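Moving my desk next to the sofa

When I came to Widthorpe, I rented a small room of 218 square feet, and for a long time I worked in the kitchen. The table was too low and my back was hurting every evening. In March I decided that I must have a real desk, even if the room had almost no place for it.

I measured everything twice. Between the window and the door there were 40 inches free, and the desk I liked in the Plota shop was exactly 40 inches wide. I did not trust this number, so I cut a piece of cardboard and put it on the floor for one week. I walked around it with my coffee. It was possible, but only if the sofa went closer to the window.

My budget was 400 dollars for all. The desk took more than half of it, and then I bought a lamp and a used chair from a family in my street. The chair makes a small noise when I lean back, but I became used to it.

What I like most is that I can close the laptop at six and sit down on the sofa in two steps. I was afraid that work and rest would mix together. For me it is the opposite, I stop more easily now.
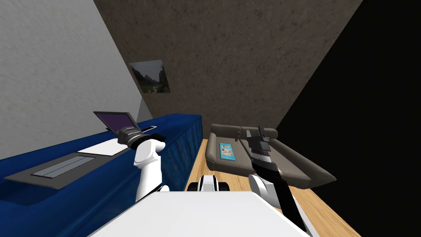
Desk, open laptop and sofa in a simulated room.

The cables are still a problem. I tried to fix them under the desk with tape, and after some days the tape fell down. A reader wrote me that small hooks are better, so I will try them next. If you know a good kind that does not damage the paint, please write it in the comments.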